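Section 4: Posting a shift vacancy and screening applicants

Gudalent Hiring for Cafés and Pubs, venue manager guide
Last revised Jan 18, 2026

Read this section before your first ad goes live. The sales material for Gudalent says an opening can be posted in 2 minutes. Allow 20 if you want the ad to bring in people who can work your hours.

4.1 Create the listing

1. Sign in and choose your venue. If you manage both the Plivport and Lurnwood sites, check the name in the top bar. The system remembers the last venue you opened and will post there without asking.
2. Select Vacancies, then New.
3. Pick a role from the list. "Floor and kitchen support" is the closest match for a job that mixes tables, dishes and basic prep.
4. Enter the pay rate by hand. The Suggest button offers a figure, but the guide has no information on where that figure comes from and it has been seen to ignore weekend penalties. Check it against your award or agreement.
5. Tick the shifts you need covered. Leave "Flexible" unticked unless the roster really does change from week to week. Applicants tend to read it as "we haven't decided", and they may be right.
6. Write the description. The field stops at 341 characters, spaces included, and cuts anything longer without a warning. Paste your text back out and read it.

Note: The Improve Wording tool likes to add "dynamic" and "passionate". Neither word tells a dish hand what time to turn up.

4.2 Set screening questions

1. Open the Questions tab and delete the default set.
2. Add your own. Ask about availability, any certificate the job legally requires, and how the person will get home after a late close.
3. Mark a question as Required only if a wrong answer would rule someone out. Required questions reject applicants automatically and no email is sent to you or to them.

Caution: Do not rely on the Match Score. It is worked out from keywords in the résumé. In a trial at the Tse Street venue, nearly 200 applications were scored and the manager's eventual hire sat well down the second page.

4.3 Publish and check

1. Select Preview and look at the ad on a phone. Most applicants will see it that way.
2. Select Publish.
3. Log out, search for your own ad and open it. The green "Live" label only means the ad has left your account. It does not mean that it has appeared anywhere.
4. If the ad is missing after an hour, unpublish it and repeat step 2. Do not select Boost. Boost is a paid option and does not fix a listing that failed to load.

4.4 Close the vacancy

Closing does not happen by itself when you mark someone as hired. Go to Vacancies, select the ad and choose Close. Until you do, the renewal fee may still apply, whatever the dashboard banner says.

Applicant records stay in the account after closing. To remove them, see Section 7.

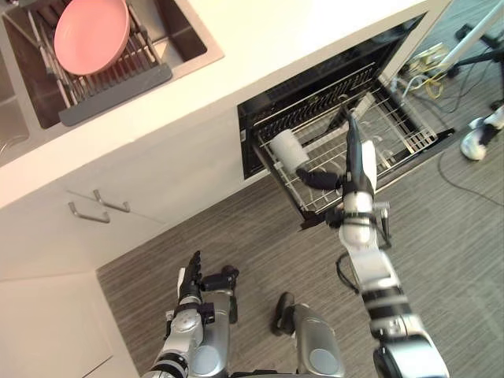
Dish rack over the sink, with a pink plate on top.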